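Skovaler Daypack, Black: Review

Posted June 15, 2025

The Skovaler is a soft black daypack with a padded upper section, a top flap and one main compartment. I bought it to replace a Nemstead that had a failed zipper. I have used it for 3 weeks as a commuting bag, mostly with a laptop, a charger, a water bottle and a rain shell. On my kitchen scale the empty bag reads 482 grams.

Fabric and padding. The face fabric is tightly woven and does not pill. Light rain beaded on it for the first part of a walk, then began to soak in at the shoulder seams. There is no rain cover and no pocket for one.
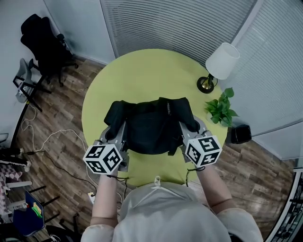
Structure is the weak point of the design. The padding is closed foam in short sections, with no frame sheet and no stiffener, so the bag has no shape of its own until something rigid goes in. Laid flat on a round table, the top crumples into folds and a strap hangs loose at the lower corner. Loading it takes two hands as a result, one to hold the mouth open and one to pack. With a laptop in the sleeve the back panel straightens and the problem mostly goes away.

Straps. The shoulder straps are cut straight, with moderate padding and a plain ladder-lock adjuster. They hold position under load. The free ends are too long for a person of average height and there are no keepers. I folded mine back and fixed them with elastic bands. The grab handle is stitched through the top seam with a box stitch at each end — adequate for a bag this size. 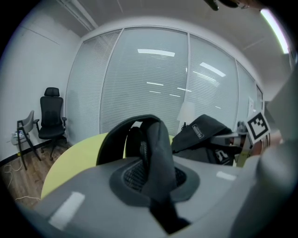 Capacity is close to what the maker claims if the bag is packed in layers. A 600 ml bottle fits upright beside the laptop sleeve, but it presses against the main zipper and slows it at the corner. There is no outside bottle pocket. The Amoah I tried last year has one on each side and weighs slightly more.

Zippers. Coil type, medium gauge, metal pulls. The main zipper runs smoothly on the straight sections and needs a second hand on the curve when the bag is empty. The pulls are small and rattle against each other when walking. A short loop of cord through each one fixes this.

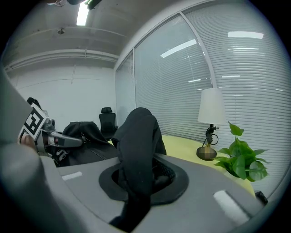 Stitching inside is even, with bound seams except at the base, where almost 2 inches of raw edge show on one side. It has not frayed so far. The lining is also black, which makes small items hard to find. The Iluven in the same price range uses a gray lining and is better in this respect.

Recommended for laptop carry. For clothes or loose items, choose something with a frame sheet.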